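Robot arms join the computer refurbishing bench at Grindton
14th March

The desktop line at Grindton has two new workmates, and the people who share a bench with them are pretty excited. The refurbishing shop put a pair of robot arms to work in November, taking drives out of retired office computers and putting replacements in. The crew has been teaching them new tricks ever since.

The shop takes in old desktops from schools and offices, 572 of them last month. Every one has to be opened, its drive pulled and sent to be wiped, and another fitted before the machine can go out again. For years that meant a full shift of leaning over open cases, and plenty of scraped knuckles.

"You squeeze the carrier, you wiggle it, you mind the cables, and then you do it all again," said Forough Mazandarani, who has worked the line for seven years. "My wrists know every model we've ever had in here!" 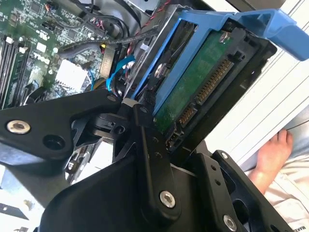 Mazandarani now spends most of her day on testing and repair, work she used to squeeze in after lunch if there was time. She is also one of six people trained to set up the arms for a new model of computer, which takes her around an hour – less if the case is one of the roomy ones. A person still opens each case and frees anything that looks tight before an arm goes near it.

Shop manager Sverre Solheim said all 14 people on the line have kept their jobs, and that two have moved to a higher pay grade as arm leads. The change he likes best is the noise level of the conversation. "People stand up straight now, they walk over and look at each other's repairs. It's a much more talkative room," he said.

There are still rough spots. Older cases with crowded cabling go to the hand bench, and the crew keeps a running list of models the arms find awkward. Lucienne Besnard, who looks after training, would like to see that list cut in half by next November.

Grindton's sister shop in Sandotside is next in line for an arm, and Mazandarani will spend two weeks there helping the crew get started.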